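3. The student project

3.1 Setting and participants

The work reported here was carried out by the second intake of the Stondinley robotics project, a one-year practical module which students can join without any background in control. The intake began in September. Teaching was shared between the two authors, with Merike Grigaitė looking after the arm and its software and Povilas Sakalauskas running the weekly clinics, where most of the real arguments (and most of the good ideas) happened.

Students worked in pairs on a task of their own wording. We asked only that it involve things found in a kitchen or a toy box, that a person could show the arm what to do by guiding it, and that success could be judged by somebody who had not written the code. The pair whose work we follow in this section chose to pick up soft, round toys and put them in a bin. They called the task Hundama, and the name stuck so well that it is now printed on the module handbook.

What we liked at once about Hundama was how much trouble it promised! A ring can be taken by its rim or across its whole width, and it may come up level or at a slant. A plump disc offers no hole at all. The pair also wanted the table to hold things that had nothing to do with the job, so a box grater stayed at one end next to the yellow bin, and the toys were spread out on the side away from it.
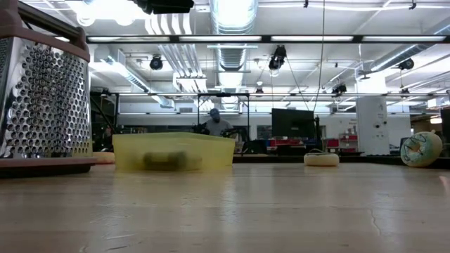

3.2 Collecting the demonstrations

The pair recorded 126 demonstrations, each one starting from a fresh layout of the toys. They drew up the layouts on squared paper beforehand and shuffled the sheets, a habit borrowed from Wilard's earlier project on sorting cutlery. We had expected to have to insist on this. They had done it before we asked.

Early recordings were slow and rather careful. By the third clinic both students moved with far more confidence, and here an interesting problem came up: one of them nearly always approached the rings from the side, the other from directly above. A policy trained on both sets together hesitated between the two approaches and sometimes closed its fingers on air. Splitting the data by student cured the hesitation but left each half rather thin. In the end the pair agreed on a single rule for the approach, wrote it on the whiteboard and recorded again, keeping 70 of the first demonstrations that already followed it.

Lifting was treated as a step of its own. The students marked the moment at which a toy left the table, and marked separately the start of the movement towards the bin. Figure 3 belongs to the first of these two steps.

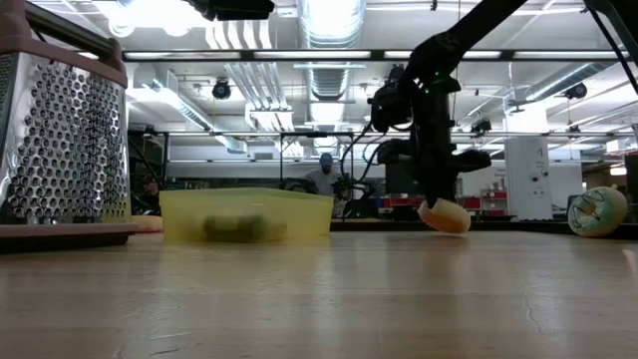

Figure 3. Lifting step of the Hundama task: a peach-coloured ring held in the gripper just above the table, with the yellow bin to its left.

3.3 What the students found

The slant at which a ring was held mattered more than any of us had guessed. Rings taken close to the rim tended to swing as the arm set off, and the policy had seen few examples of how to wait for them to settle. Adding a short pause after the lift helped a good deal – this was the students' own suggestion, and it took 7 lines of code. Ozoliņš, who marked the final reports, singled out their account of it as the clearest piece of writing in the intake.

The disc-shaped toys remain the harder case.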